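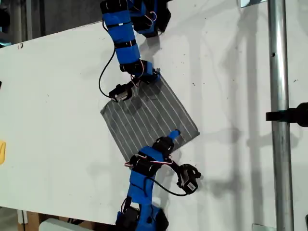 Two arms, one striped cloth, one long afternoon at the Nomden workshop.

I've been helping collect cloth-handling examples since November, and I have an opinion that gets me funny looks at lunch: we throw away too many of the bad ones.

The usual way goes like this. You steer the two arms through a job, say folding a cloth in half, and you save the run if it came out neat. If a corner slips, you hit delete, smooth everything flat and go again. At the end of the week you have a big pile of lovely folds, and everybody's happy, because the number on the whiteboard went up. Ours says 1335 right now. I was pretty proud when we passed 1000 (I bought donuts!).

But think about what's in that pile. The cloth starts flat, more or less, and it ends folded, and in between a person with steady hands did everything right. Then we hand the pile to a learning system and act surprised when one wrinkle throws it off completely. Where would it have learned about wrinkles? We deleted them.

Sadia Tarar, who runs the sessions with me, disagrees, and she has a fair point. A sloppy example teaches sloppiness, she says, and if you feed in a lot of dropped corners you get a machine that drops corners. Sure. I'm not asking to keep the runs where I sneezed and dragged the whole thing off the table. What I want are the recoveries – the ones where the grip misses, you back up, come in again at a better angle and finish the fold. Those take longer and look clumsy on playback, and I'd trade 12 perfect ones for a single good rescue.

I'd also like us to start messier. Turn the cloth at an angle. Bunch it up. Use the old towel with the stiff seam that we all hate. It's slower, and the whiteboard will suffer, and I think we should let it.

We did try it my way for 2 afternoons. Sadia kept my recoveries in a separate folder labeled "maybe," and we still haven't agreed on what to do with it. I'm going to ask again after lunch, when she's usually in a better mood.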